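Clothes sort, bedroom, August

Home | Gallery | Sorting | Swap dates | Contact

Quick page, will tidy it up later. The Lullby clothes sort is done for the summer, or done enough. Started in the morning, finished when the light went. Two pictures plus my notes on what went where, so the people who asked can stop asking (Jabari).

For anyone new - Lullby is our small swap, mostly sweaters and kids' things and whatever comes out of the back of a closet. Everything gets sorted at a house first and then taken over to the room on Merrick Street. Eight bags came in before the cutoff. Then eight more on the doorstep, no names on them, please put names on them. Tape and a marker is fine. A sticky note is not fine, they all came off in the car.

Order of work, same as spring:
Tip a bag out on the bed
Knits one side, everything else the other
Check cuffs, underarms, neck
Fold or hang
Label

We got as far as the third step before lunch, which was good going. Spring we were still tipping out bags at two.

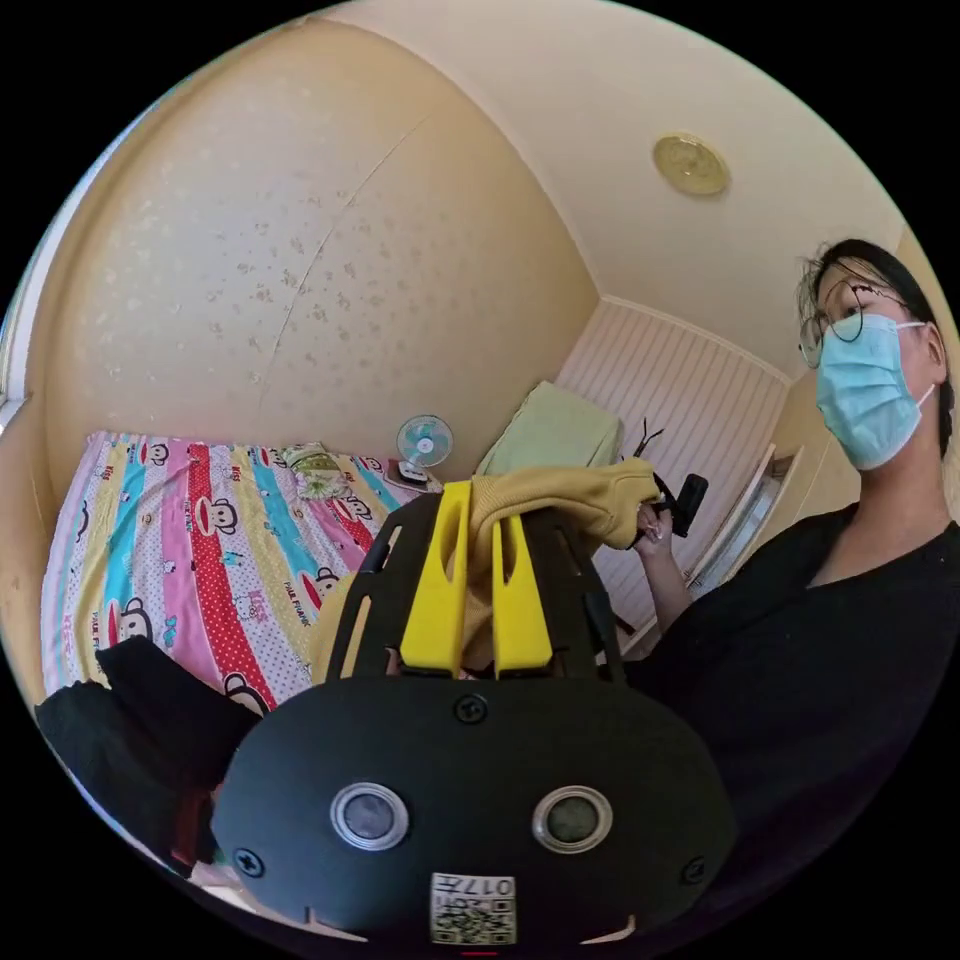
Knits took the longest, they always do. You can't check a sweater lying flat, it has to be stretched out a bit and looked at along its length, both sides, or you miss the little holes and somebody finds them for you at the swap. Slow but worth it. Mustard yellow knit getting the treatment, one end gathered up in the hand. Black clothes in a heap at the corner of the bed with a bit of something red underneath - I spent ages asking where the red thing was and there it is. Fan at the far end of the bed. And yes it's the Paul Frank bedspread with the monkeys, Parveen wants it noted that it is NOT in the swap so please don't email.

Notes on the knits

Pilling is OK. Take a comb to it if you have one, otherwise we will. Small hole at a seam is OK, goes in the mending bag. Hole in the middle of the front, sorry, that's rags or stuffing.

Felted ones: keep them. Aldo Grasso cuts them up for mitten linings and would take every one we had. If it's shrunk to doll size he wants it even more.

Colors. Lots of mustard and brown this time, lots of black, hardly any green. Last fall it was all gray. No idea how this works, it's like people clear out by color without talking to each other.

Smell test, do it at home please. Mothballs are the worst, one bag of mothball sweaters and the whole pile has it by the afternoon. Two days on a line outside before you pack them. Cedar is lovely, no complaints about cedar.

Sizes. Don't trust the label on anything knitted. We measure armpit to armpit, flat, and write that on the tag instead. Armpit to armpit, then shoulder to hem, in inches. If you are bringing your own already tagged then same order please, Khurram spent half of the last swap explaning to people that a sweater was not wider than it was long.

Notes on the black pile

Black goes in its own heap from the start. Learned that one. Everything sheds on black and black sheds on everything, and you can't tell a navy from a black under a ceiling bulb so don't try, leave it for daylight. Lint roller after folding, not before, or you do it twice.

Plain black tees go quickest of anything we have. Shirts with buttons: run down the buttons and do them up as you go, you find the missing ones that way. Spare button usually sewn inside the side seam, have a look before you raid the jar.

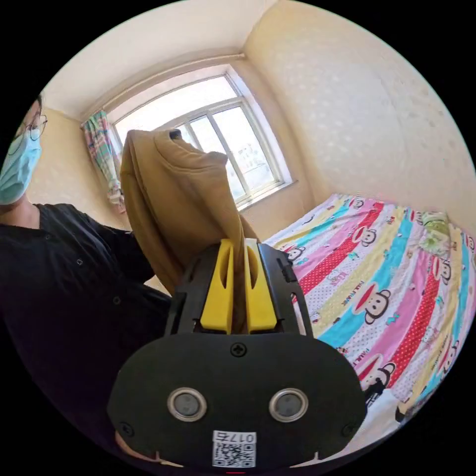 Mustard again, held up toward the window.

Window checking

Same idea as the knits, different test. Hold a thing up to the window and the thin places show up when they don't show on the bed at all. Elbows especially. Hold it by one spot and let the rest hang, then turn it. If it has a hood or a big collar, open that out too, crumbs and tissues live in there. Check pockets while you're at it!! Finds this time: bus ticket, hair ties, a teaspoon.

Mornings are best on that side of the house. After four the sun comes straight in and you're squinting at everything, every sweater looks fine with your eyes half shut.

Dark spots need a second look in good light. Could be a snag, could be dye, could be a bit of fluff. If it brushes off, good. If not, it goes to Mohsin with a safety pin next to it so he can find it again. Plastic clips are no good for this, they fall off in the bag and then he is hunting for a spot he can't see and texting me about it.

Folding

Knits get folded, never hung, I will die on this hill. Sleeves in, thirds, then half. Stack with the fold toward you so people can lift one out without the whole tower going over. Heavy ones at the bottom.

Soft jackets and shirts on hangers. We have 40 hangers that are all the same kind, and then the wire ones from the cleaners, which are for lining things up in the hall and not for the swap. They leave points in the shoulders.

Kids' things in the shallow crates by age, not by size. Parents shop by age. Aldo disagrees and has been told.

Tags from Pratis, the brown card ones with string, nearly out. If anyone is passing their shop, the medium not the small. The small ones you can't get both measurements on unless you have very tiny writing.

Where it's all going

Good knits: swap, long table
Mending bag: Mohsin Tanoli, back for the fall one
Felted and shrunk: Aldo
Black pile: swap, the rail by the door
Odd socks, stretched out leggings, single gloves: rags, Desalard take them, they want them dry and tied up in a clear bag
Coats: holding these til fall, no one wants to try on a coat in August

Things to bring if you're helping next time

A lint roller. Small scissors. Your own tape measure, ours is at Khurram's or mine or behind the bed. Water, it gets warm up there. Something to sit on if you have a bad back, it's a lot of leaning over. Lunch is provided if you call rice lunch.

Take your rings off. Snagged a really nice lambswool in spring, was me, still feel bad.

Asked a lot

Can I come early and look through? No. Well, if you carry bags up the stairs, yes.

Do you take bedding? Not this time. Pillowcases ok.

Is it one in one out? Sort of. Bring what you have, take what you'll wear. It has worked so far.

Can I have the mustard one? Three people now. It goes on the table at Merrick Street with everything else, first hand on it gets it.

Do things come washed? They should. If yours isn't please say so on the bag and we'll do it, we won't be mad, we'd just like to know.

Last thing. The old gallery page hit 1,012 visits, which is silly for a page of folded sweaters, thank you all. Older pictures are still there under spring, the links at the bottom of that one are broken and I know.

Doors on swap day at ten, tables up from nine if you want to lift something. Parveen Bajwa has the key. Jabari Swai has the other key but can't find it, so ring Parveen.

Back to Gallery
Next: Hall setup and rails
Previous: Spring sort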